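Chapter 4
The Box on the Counter

I put off writing this chapter for most of July. Knives were easy, stoves were easy, and I could go on about cutting boards all day long, but the microwave? I grew up in a house without one. My first real meeting with the thing was in a shared kitchen in Telholm, where I heated a bowl of soup until the rim was too hot to touch and the middle was still cold. I ate it anyway (I was nineteen and hungry) and decided the machine was stupid. It took me years and one very patient teacher, Agnes Skjelbred, to see that I'd skipped the part where you learn how it works.

So we're going to start with the door open and nothing cooking. Agnes made all of us do this in her home kitchens course at Brandanthorpe, and I've stolen it for my own classes ever since. Go and open yours now, if you have one nearby, and take a proper look at it before you read on!
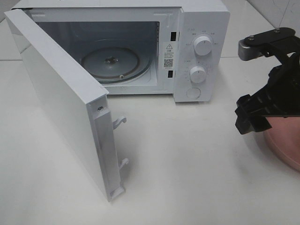 Figure 4.1 A countertop microwave with the door open. Find the two latch hooks on the door and the slots they fit into.

Most people have never looked at those hooks, even people who slam them home three times a day. When the door shuts, they push into the slots and work the switches inside, and until those switches agree that the door is closed, the oven won't run. Crumbs and dried sauce love to collect around there. Wipe the door edge and the frame with a damp cloth, and please don't poke a knife into the slots. If a hook is cracked, stop using the oven and get it looked at.

Then there's the glass turntable. Microwaves heat unevenly, with strong spots and weak spots, and turning the food moves it through both. That was my soup problem, or half of it. The other half was that I never stirred. On many models the plate sits on a ring of little rollers and lines up with a hub in the middle, so if yours rattles or rocks, lift it out, wash it, wipe the floor underneath and set it back down until it settles.

A word about power. The number on the box, 700 or 800 or whatever yours says, is in watts, and it's why the times on a packet never quite match your kitchen. My old one was a 700 and my sister-in-law's is an 800, and we argued over baked potatoes for some 9 years before we compared labels. Write your number inside the cover of this book. You'll need it for every timing table in the chapter.

Now for what goes in, and what it sits on. Glazed ceramic is usually fine if the maker says so, metal trim is not, and thin plastic tubs are a gamble I've quit taking. Check the underside of the plate for a mark. Fruit is a nice thing to practice on, by the way, and a cut orange on a plate is as good a place to begin as any.

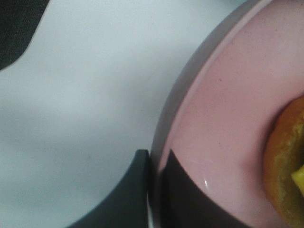
4.1 Warming, Softening and Juicing

Let's take that orange. A whole one, skin on, gets ten or fifteen seconds and no more.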